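Teleop group catch-up, minutes
December 29, 2025

Taken by me, Oleksandra Antoniuk, so blame me for the spelling. Sibusiso Maluleke ran the meeting, and the two folks from Thongdee dialed in for the first half.

Last meeting's notes
Nobody had changes, so they stand.

Where we are with the episodes
Sibusiso went through the tally. We have 3,768 recorded episodes on the Vorex setup going back to September, and he threw out 600 of them last week for laggy hands (you can hear the operator sigh on some of them). Thongdee asked if we could save any of those. I said I'd look, but I'm not hopeful - the lag is in the finger data and you can't just slide it over.

Operators
We have 8 people signed off on the remote rig now. I did a long shift on it myself and wow, my thumbs! The arms follow you nicely, it's the letting go that gets me. I keep opening my hand too slowly and the robot does the same thing, of course. Sibusiso wants everybody to practice the release for around 14 minutes before they record anything. Agreed.

We also talked about hand guiding versus remote control for the new task. Hidside would like both. I think hand guiding is a pain with two arms, and Sibusiso is with me on that, so remote control first and we'll write back to them.

Block task
Long chat about this one. The question was what the second hand should do while the first one has the block. Some operators park it low, some leave it hovering by the belt, and the model is going to learn a mush of both. I put this up on the screen: 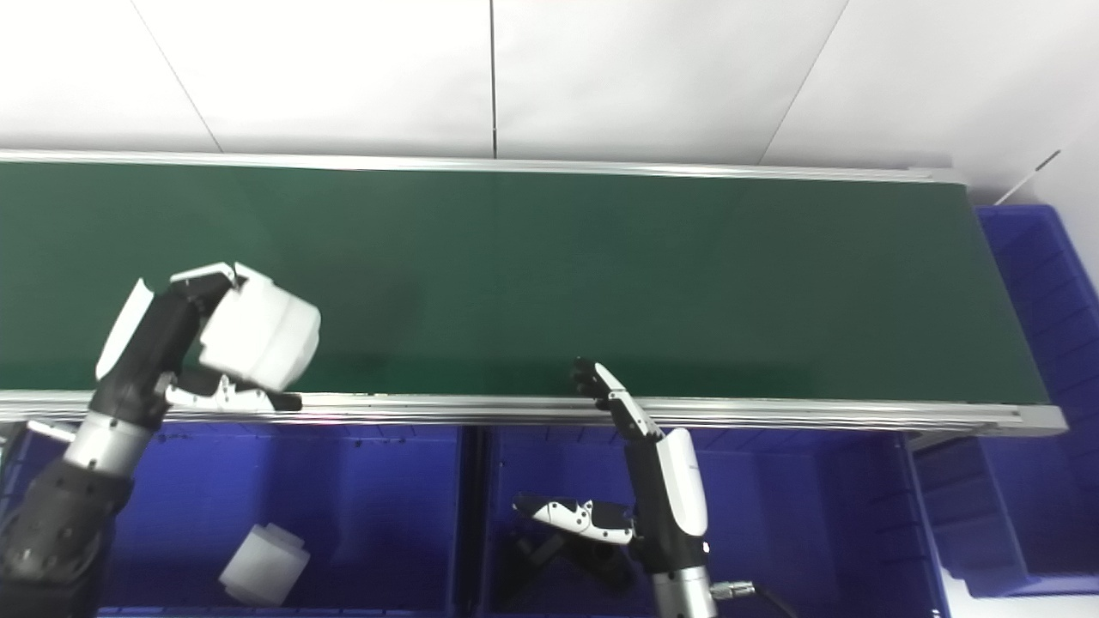 Block task at the belt: left hand holding a white block, right hand empty.

We went with hovering, fingers open, close to the near rail. I'll rewrite the operator sheet to say so.

Actions
Me: operator sheet, and a look at the lag episodes.
Sibusiso: reply to Hidside, and ask Flustadov about spare finger shells.
Thongdee: send over their labels for the release step.

Next meeting once the sheet is done.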